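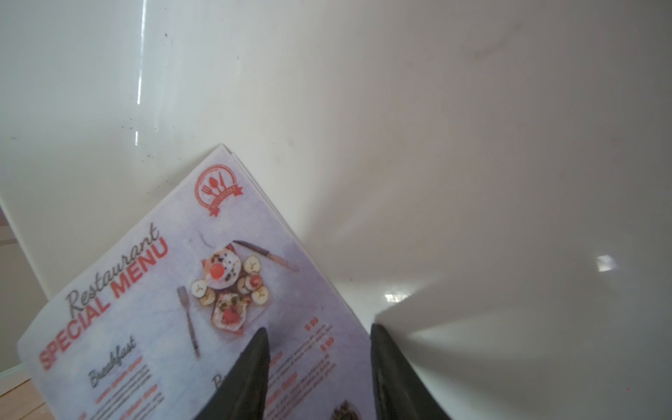

# About Waltport Film News

Waltport Film News covers films that haven't come out yet: release dates, casting, delays, trailers and the odd cancellation. We started in March with a mailing list of 777 readers, most of whom wanted to know when a sequel was due and were tired of reading the same rumour on five different sites.

We are based in Lestevden, in two rooms on Yan Street. The site is put together by 13 writers and 2 editors, and most of the writers work from home.

## What we publish

Each film we follow has its own page, and we update that page instead of posting a new story every time something small changes. The newest entry is at the top. If a studio has given a date, we print it. If the date comes from somewhere else, we say where.

We don't give star ratings. Reviews go up on our sister site, Skiltulham, which also covers television and home releases.

## Corrections

If we get something wrong, we leave the original line in place with a note under it. Write to the corrections desk using the form on the contact page and include the name of the film. We try to reply within 2 working days, though it takes longer during festival season.

## Money

The site is paid for by adverts and by readers who subscribe to the weekly email. Studios can buy adverts. They can't buy a film page, and they don't see our pages before they go up. When a writer has travelled to a screening at a studio's expense, it says so at the foot of the article.

## Writing for us

We take pitches for longer pieces on sequels, remakes and films stuck in production. Please send a paragraph first, with links to anything you've had published.

Page last updated 7/27/22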